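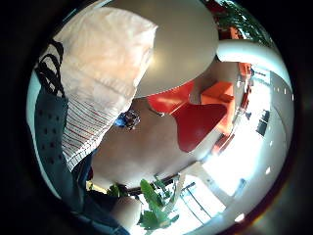 Peach knit, striped at the ribbing.

The Weight of a Sweater

The man from Drulluvik wanted 533 dollars for the reading, and he wanted it before he took his coat off.

"It's a lot of work," he said. "People don't see the work."

Leanne Inskip didn't see the work either. She had driven over to Voverdale because her aunt Sarla had called her at lunch and said, in the voice she used for good news, that a gentleman was coming to talk to Uncle Dev through his clothes. Dev had been dead since November. He had left one closet of clothes, a truck with a bad clutch, and a savings account that was supposed to have more in it than it did.

"You don't have to stay," Sarla said from the stove.

"I'll stay."

"Then don't make the face."

The man's name was Rusnák. No first name, or none he gave out. He had a card that said Drulluvik Method, Certified, and under that a phone number with one digit fixed in pen. Leanne turned the card over to see who had certified him. The back was blank.

"How does it work?" she asked.

"Cloth holds on to people," Rusnák said. "Wool better than cotton. I put my hands on it and wait."

"And what about polyester?"

"Polyester is harder."

"Is it more expensive?"

Sarla put a plate of cookies down between them hard enough to make it ring.

He started with the brown cardigan. He laid it across his knees, closed his eyes and breathed through his nose. The refrigerator came on. Leanne watched his hands, having read once that you should always watch the hands, but they didn't do anything. They were large and clean and just lay there like a pair of gloves.

"He was a man who worked," Rusnák said.

Sarla nodded. Leanne thought of all the men this would leave out, and came up with a short list.

"There's something with the back. Or the knee."

"The knee!" Sarla said. "The left one. He had it operated on."

"The left, yes."

"You said the back first," said Leanne.

"I said the back or the knee."

"So that's two chances."

Rusnák opened his eyes and looked at her, kindly enough. She had expected him to be annoyed and had been looking forward to it. "You're the one who paid for the funeral," he said.

She had paid for the funeral. It had come to a good deal more than 533 dollars, and she hadn't told anyone but Sarla and the bank. She decided at once that Sarla had mentioned it on the phone. Sarla mentioned everything on the phone. She had once told a man selling windows about her gallbladder.

"Did you tell him that?" Leanne asked.

"I don't know. I might have."

"She might have," Rusnák agreed, and reached for the next thing in the pile.

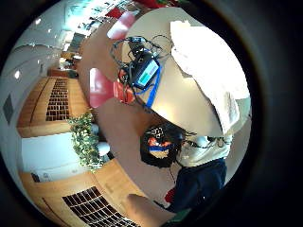

It was the green work shirt, with Zekinow stitched over the pocket. Dev had driven deliveries for Zekinow until they closed the depot and let 100 people go in one morning. Leanne leaned over and put a finger on the stitching.

"You can skip the part about where he worked," she said. "It's written on there."

"I wasn't going to say where he worked."

"What were you going to say?"

He took his time with this one. Sarla had sat down, finally, and was holding a dish towel in both hands. She looked smaller without the stove behind her. Leanne had not been in this kitchen since the week of the funeral, and she saw that the calendar by the door hadn't been changed.

"He lent somebody money," Rusnák said. "He didn't want you to know. It bothered him."

"How much?" said Sarla.

"It doesn't come as a number."

"It never does," said Leanne. "You'd think wool would be good at numbers."

"This one's cotton."

She got up and ran herself a glass of water she didn't want. Every old man has lent somebody money. Every old man has kept it from his wife. You could say it in any kitchen in the county and get the towel twisted for you. She stood with her back to them and drank half the glass.

The trouble was that she was the somebody. Six years ago, when the salon went under, he had driven over after dark and sat in the truck with the engine running and handed her an envelope through the window. There was 1,000 dollars in it. He told her not to thank him. She had paid back two hundred, and then the car had needed tires, and after that he had stopped looking as if he expected it.

"Does it say who?" Sarla asked.

Leanne kept looking at the faucet.

"No," said Rusnák. "Just that he wasn't sorry."

He would say that. It was what anyone would say. A man who wanted to be asked back would hardly tell a widow that her husband died sorry. Leanne knew exactly how the thing was done, and could have written it out for him on the blank side of his card.

Sarla wrote the check. She was slow about it, and she asked him the date, and he told her, and she wrote 10/10/22 in the corner and blew on the ink although it was a ballpoint. He folded the check once. He took a cookie for the road.

Leanne walked him out, mainly to be sure he left. His car was worse than hers. One of the back windows was a garbage bag and tape.

"You guessed," she said.

"All right."

"Say you guessed."

"I guessed," said Rusnák. He got in and tried the engine, and it caught on the third go. "Do you want the shirt? She'll give it to you if you ask."

She told him to mind the ditch when he backed up. Then she went in and helped her aunt fold the clothes, and when they got to the green shirt she put it on the chair with her purse, and Sarla let her.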